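Thread: Went to the Pikorik open day, have thoughts
Board: Automation & Robotics > Shows, Visits, Days Out

solderpuddle
Got back from the Pikorik open day last night and figured I'd write it up before I forget which parts annoyed me.

Short version: good visit, bad coffee, worse parking. The sign-in sheet had me down as visitor 213, and the lot was built for a much smaller ambition. I left the car behind a tile warehouse and walked.

They split us into groups. Ours was led by Padmavathi Varghese, who runs the handling side and was the only person all day who answered "does it work?" with "on which parts?" I would have followed her anywhere. In practice I followed her past a lot of closed doors to the demo area, where they had a Ntuli arm picking molded caps out of a bin.

It picked seven in a row. On the eighth it went down, closed on nothing, came up with great dignity, and placed the nothing in the tray. Varghese let it do the whole motion and then explained why the suction check hadn't caught it (sensor threshold set for the previous part). Nobody from marketing fainted, so maybe they were at lunch.

gantry_gus
So a bin picking demo missed a pick. In front of paying customers this would be a scandal. In front of us it's a Tuesday mood. What was the cycle time?

solderpuddle
Didn't get one. I asked, and Michalis Kourkoulas (sales, nice shoes) told me it "depends on the application." I have now heard that sentence at every open day I've attended and I'm thinking of having it embroidered.

hexkey_hannah
I was there too, afternoon group. Ours ran clean. I stood there for the better part of half an hour and it never missed, so either you're cursed or they fixed the threshold over lunch.

I'd also stick up for Kourkoulas a little. He gave me a real price range on the arm when I told him what we run. You have to bring a number to get a number.

solderpuddle
I brought a number. It was "how many seconds."

gantry_gus
hannah, did they let you see the bin before it was loaded? My experience is that the caps in these demos have been placed in there like eggs.

hexkey_hannah
They let a kid in our group stir it. Arm in to the elbow. His mother was less pleased than the engineers were.

gantry_gus
OK, a kid stirring the bin is a better test than most acceptance trials I've signed. Withdrawn.

oldmill_rt
Retired from packaging, only here out of nosiness. I went to one of these in the days when the robot was behind a fence and you looked at it like a bear. Is it all still behind glass?

solderpuddle
The Ntuli had a light curtain and a strip of yellow tape, and a man who said "please, the tape" a lot. The back room was looser. People were working with hand-held grippers in there, and we could get up close and have a go.

hexkey_hannah
The hand-held part was the best thing in the building and I don't get why they put it last, when half the group had gone to find food. Chelsea Yeoman ran our session. She has you put on the gloves, gives you the gripper and a tub of odds and ends, and lets you be bad at it.

I was extremely bad at it. You think you know how to pick up a clothes peg.

gantry_gus
Not sold on this. It's a grabber. My aunt has one for getting socks from behind the dryer. How does me fumbling a clothes peg help a robot do anything?

hexkey_hannah
Your aunt's doesn't record what she does with the sock.

solderpuddle
Posting my one decent picture, taken from the gripper they had me standing near.
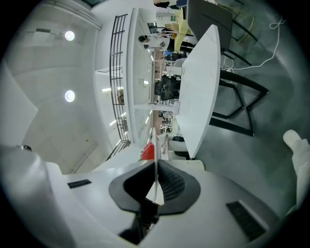

My gripe with the hand-held session is the fingers, and I did tell Yeoman this. I do fixtures for a living and I distrust anything that flexes when I'm trying to line it up. Look at how thin that white finger is, a flat blade that narrows toward the tip, coming up out of the black molded piece. Great for sliding under an edge, I'd guess, but I wouldn't ask it to hold anything with weight out at the end. Yeoman said they have stiffer ones and that most of what they care about is light. Fair enough. I'd still like to see it with a full jar.

gantry_gus
I'll give you the finger complaint. But a thin tip gets in places a fat one can't, and if it bends before the part breaks, that's the order I'd want. We went the other direction on a Prokitz cell and spent a spring sweeping up cracked lids.

oldmill_rt
Is that a glove on the right there? We weren't allowed gloves near anything that moved. Different sort of machine, I suppose.

hexkey_hannah
White ones, yes. They weren't allowed near the Ntuli with them either, the tape man was firm.

solderpuddle
Somebody in my group asked what all this costs and Kourkoulas, who had caught up with us by then, said a set of spare fingers for the Pumari version would be under 2,000. Didn't say under 2,000 what. Dollars, I hope.

gantry_gus
Per set or per finger?

solderpuddle
Depends on the application.

elsie_m
Elsie Mottram here, I help organize these. The cap demo log for the day says 1,816 attempts across all groups. I'm not authorized to post the misses, but solderpuddle did not imagine his. The threshold was changed before the afternoon.

Marjorie Bellamy is handling the next one, in July, and is taking requests. Parking has been mentioned.

hexkey_hannah
Threshold changed over lunch. I'd like it noted that I called it.

gantry_gus
Request for Marjorie: a clock on the wall next to the arm. Big one, with a second hand.

solderpuddle
Seconded. And a full jar. I'll bring the jar.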